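Varnia has recorded 3,885 demonstrations on its two-armed tables since October, and the woman who runs the recording room says the next few hundred will be harder to get than the first few thousand.

The company collects examples for a learning system called Flellis, which is meant to handle household objects with two arms at once. People steer the arms through a task, the movements are stored along with the camera views, and the system is trained on the result. The room lead, who asked that her name be left out, has been with the project from the beginning.

"In the first month we recorded everything," she said. "Somebody would drop a cup and pick it up again and we kept it. Then we looked at what the arms had learned, and they had learned to hesitate."

Of the recordings made so far, 419 have been thrown out. Most went because the operator paused too long before a grasp. She said a pause of a second or two does no harm by itself, but when every operator pauses at the same spot, the system treats it as part of the job.

Operators at Varnia work in pairs, one steering and one at the computer, and they trade places every 2 hours. She had tried longer turns and gave them up. "You can see it in the data after lunch. The paths get lazy. People take the same route to the same object every time."

To work against that, the objects are moved between recordings. The current set is called Sokol and is made up of tall, narrow things and glass. Candlesticks are in it, and so are flasks with thin necks.

"Glass is difficult for the cameras and thin stems are difficult for the grippers," she said. "We put them together on purpose. If they only ever see a mug, they'll only ever be good at mugs." 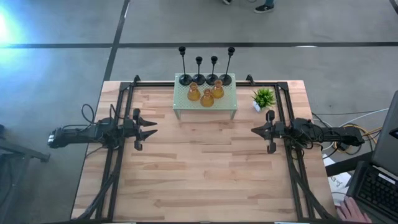
She would like more variety in the backgrounds as well. A second site, Bornen, is due to start recording with different tables and different lighting, and she expects the first results from there to be poor.

"They'll have their own habits, and we have ours," she said. "I want both in there."

Asked how many examples would be enough, she said she had stopped giving a number. The last time she gave one, it ended up in the project plan. For now her team goes through each day's recordings before going home and marks the ones to keep.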